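**Review: the Tawhiri two-handed robot, Buladora open day**
24 September 2020

I went to the Buladora open day mostly to look at the Tawhiri, which our workshop has been considering for light handling work. Buladora are the local distributor for Promotton, who build it. The session was run by Rodica Rusu from the sales side, with Dineo Potgieter at the controls.

The format was simple. We signed in, got a short safety talk and were let in near the robot in groups of 3. Each group had 25 minutes. That was enough to see the standard program twice and ask for a couple of changes, though I would have liked longer with the teaching software.

**Handling**

The standard program has the robot lift parts from a tray, turn them over and set them down in a second tray. On the first run it did this without a drop. On the second, Dineo swapped in some smaller fittings and it fumbled one, stopped, and waited for her to clear the fault. I was glad to see that, as some demonstrations are arranged so nothing can go wrong. Clearing the fault took two button presses.

Grip force is set on a scale up to 60, in units that mean nothing outside the Promotton manual. Derek Penrose, who was in my group and runs a packaging line, asked for a conversion chart. There isn't one yet. Rodica said it would come with the November update.

**Noise and speed**

It is quiet enough to talk over. It is also slow. A person on our bench would get through the same tray in half the time, and I wouldn't buy it expecting otherwise. The case for it is the dull work at the end of a shift – sorting, turning, restacking – where speed matters less.

**Build**

The fingers are the part I was most interested in, as they are what wore out on the Konus unit we trialled. The joint brackets are metal and the screws on the thumb can be got at from the top. Asabe Edet from the service team told me a fingertip can be changed on site with a hex key. I didn't see it done, so I'll take that as a claim for now.
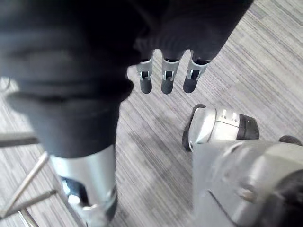
*Fingers and thumb from the wrist camera, over the carpet at the open day.*

The covers are my main doubt. The leg is wrapped in dark fabric, and in our shop that would be full of swarf inside a week. Asabe said a wipe-down cover is available as an extra, at $2,106 for the set. That seems steep for a cover.

**Verdict**

Good hands, decent fault handling, poor documentation. I'd rate it ahead of the Konus for anything small or awkwardly shaped, and behind it for plain boxes. Muthoni Nyamweya is arranging trial loans through the Buladora office, and I've put our name down for one after the update.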